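Brostley Home Forum > Bedroom and Linen > Woven mat on the bed in hot months - over the sheet or under?

tamarind_8
March 24, 2026
Hello all. We are preparing the bedroom for the hot season and I want to ask how you do it. I put the woven mat directly over the blue sheet, and the printed blanket stays on top for the early morning, when it gets cool. The other covers I fold and keep in a stack on the bed, as the closet in this room is full. My sister-in-law tells me the mat must go under the sheet. What is your opinion?

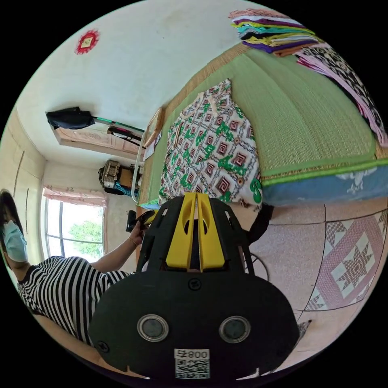

Re: over the sheet or under?

ratonis_fan
Over, without doubt. If you cover a mat with a sheet you lose the cool feeling, so why buy the mat? I like your green one, the dark border is nice. Mine is plain and already three summers old.

quiltbox913
I do not agree. A bare mat leaves lines on the skin, and my children complain every morning. I put one thin cotton sheet over it and it is still cooler than the mattress alone. Your sister-in-law is right, in my opinion.

tamarind_8
The lines on the skin, yes, I know this problem. But with a sheet on top, the sheet moves all night and in the morning it is a rope.

quiltbox913
Then tuck it under the mattress on the long sides. Mine is from Dolan, a cheap one, and it stays.

slowlaundry
My question is more about the stack. Do you sleep next to it? I would put the folded things in a bag under the bed. On the bed they collect dust, and they fall when somebody turns over.

tamarind_8
It goes on a chair at night. Under the bed there are already more than 1000 other things :)

ratonis_fan
Leave the stack, it is fine. Only check the mat before April is finished - wipe it with a damp cloth, then let it dry flat. I rolled mine too early one time and the smell did not go away for weeks.

slowlaundry
Dry flat, yes, but in the shade. The sun made my mat brittle at the border.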